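Pressed glass drinkware

Pressed glass drinkware is tableware made by pushing molten glass into a metal mould with a plunger. It covers tumblers, mugs, small jugs and dessert glasses, and is usually heavier than blown glass of the same size.

Manufacture

A measured lump of hot glass, called a gob, is dropped into the mould. The plunger forms the inside of the vessel while the mould gives the outside its shape and pattern. The piece is then reheated at the rim to smooth it and cooled slowly in a long oven known as a lehr. Handles may be pressed in one piece with the body or added while the glass is still soft. The Lougher works ran 4 presses and listed 447 moulds in its April catalogue, of which 405 were for drinking vessels.

Shape and decoration

Bodies may be round or faceted. Common patterns include ribs, diamonds, and overlapping arcs called scallops or fish scales. The Linero range used scallops in a band, while Clolico mugs were mostly faceted and plain.

The base is the thickest part. It often looks greyer than the walls, as light has more glass to pass through.

Marks on the base

Many pieces carry raised letters on the underside, cut into the mould in reverse. A mark may give a maker, a country, a capacity or a mould number. Worn moulds leave shallow letters that are best read with the light coming from one side.

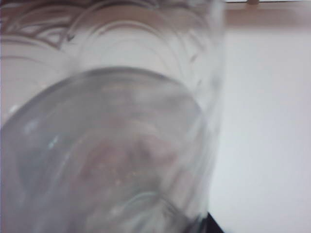
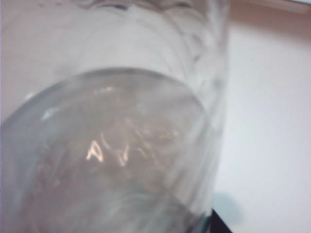
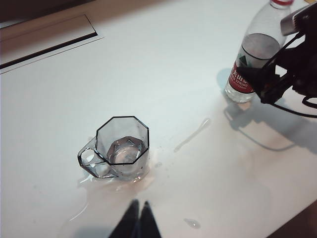 Clear glass vessels. The second has raised letters on the base, beginning "AV"; the third is an eight-sided mug with a handle.

Care

Thick glass should not go straight from cold to boiling water. Limescale can be removed with diluted vinegar. Brametum advised leaving 2 fingers' width between stacked rows in a cupboard.

See also

Blown glass
Lehr
Tumbler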